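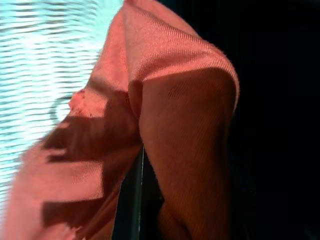
Geum-ok Kwak
Inhaberin und Kursleiterin, Nähwerkstatt Cindia

Häufige Fragen zu unseren Nähkursen

Zuletzt überarbeitet: 2021-07-17

Ich bekomme jede Woche einen Schwung Mails, und in vielen steht dasselbe. Also habe ich mich mit einer großen Kanne Tee hingesetzt und alles aufgeschrieben. Wenn deine Frage fehlt, schreib mir einfach, ich ergänze die Seite dann (meistens abends, wenn der Laden zu ist).

Ich habe noch nie genäht. Bin ich bei euch richtig?

Ja, unbedingt! Im Grundkurs fangen wir beim Einfädeln an, und wer das nach dem dritten Mal noch nicht kann, dem zeige ich es eben ein viertes Mal. Ich habe selbst erst mit 40 angefangen und meine erste Hose so zusammengenäht, dass beide Beine am selben Loch hingen. Die Hose habe ich noch. Auf Wunsch bringe ich sie mit.

Muss ich eine eigene Maschine mitbringen?

Musst du nicht, du darfst aber. Die Werkstattmaschinen sind einfache, robuste Modelle ohne viel Schnickschnack. Wenn du zu Hause eine stehen hast, die dich ärgert, dann bring sie ruhig mit, samt Fußpedal und Kabel bitte — das Pedal bleibt erstaunlich oft im Flur liegen. Overlockmaschinen haben wir da, die brauchst du nicht zu schleppen.

Wie viele Leute sind in einem Kurs?

Höchstens 7. Ich hatte es mal mit mehr versucht und kam vor lauter Hin- und Herlaufen nicht dazu, jemandem eine Naht richtig zu erklären.

Welchen Stoff soll ich für das erste Projekt kaufen?

Am liebsten Baumwollwebware, mittelschwer, nicht dehnbar. Köper geht auch prima, der verzeiht einiges und liegt schön ruhig unter dem Fuß. Finger weg von Viskose, Satin und allem, was dir schon im Laden vom Tisch rutscht! Jersey machen wir im Aufbaukurs, mit der passenden Nadel ist das dann auch gar nicht schlimm. Für die Tasche aus dem Grundkurs reicht ein Stück von 100 mal 100 Zentimetern, da bleibt sogar noch etwas für eine Innentasche übrig.

Muss ich den Stoff vorher waschen?

Ja. So, wie du das fertige Teil später auch waschen willst. Kräftige Rottöne bitte allein in die Maschine, ich spreche aus Erfahrung und besitze mehrere rosa Geschirrtücher. Danach bügeln, solange er noch ein kleines bisschen feucht ist, dann gehen die Falten leichter raus.

Woran erkenne ich den Fadenlauf?

Die Webkante ist deine beste Freundin: Der Fadenlauf geht parallel dazu. Bei einem Reststück ohne Webkante ziehst du vorsichtig in beide Richtungen. Wo der Stoff weniger nachgibt, läuft meistens der Kettfaden. Bei Köper lassen sich viele von den schrägen Rippen verwirren und legen das Schnittmuster danach aus. Bitte nicht! Die Diagonale entsteht durch die Bindung, der Fadenlauf geht trotzdem gerade.

Kann ich mit einem Schnittmuster aus dem Internet kommen?

Klar. Druck es vorher aus und miss das Kontrollquadrat nach. Die Muster von Katiyar und Litgate kenne ich ganz gut, bei Litgate fallen die Ärmel nach meinem Gefühl etwas knapp aus. Bei anderen schauen wir zusammen drauf, das dauert fast 40 Minuten, wenn wir auch noch etwas anpassen.

Was passiert, wenn ich einen Termin verpasse?

Sag kurz Bescheid, dann kannst du in einem Parallelkurs nachholen, sofern dort ein Platz frei ist. Geld zurück gibt es für einzelne Abende leider nicht.

Wann startet der nächste Aufbaukurs?

Im November. Die Anmeldung läuft über das Formular, und wer den Grundkurs gemacht hat, bekommt vorab eine Mail von mir.

Nehmt ihr auch Änderungen an?

Nein, dafür fehlt mir die Zeit. Hosen kürzen zeige ich dir aber gern, das lernt man an einem Abend. Reißverschlüsse dauern etwas länger — und ja, auch die nahtverdeckten.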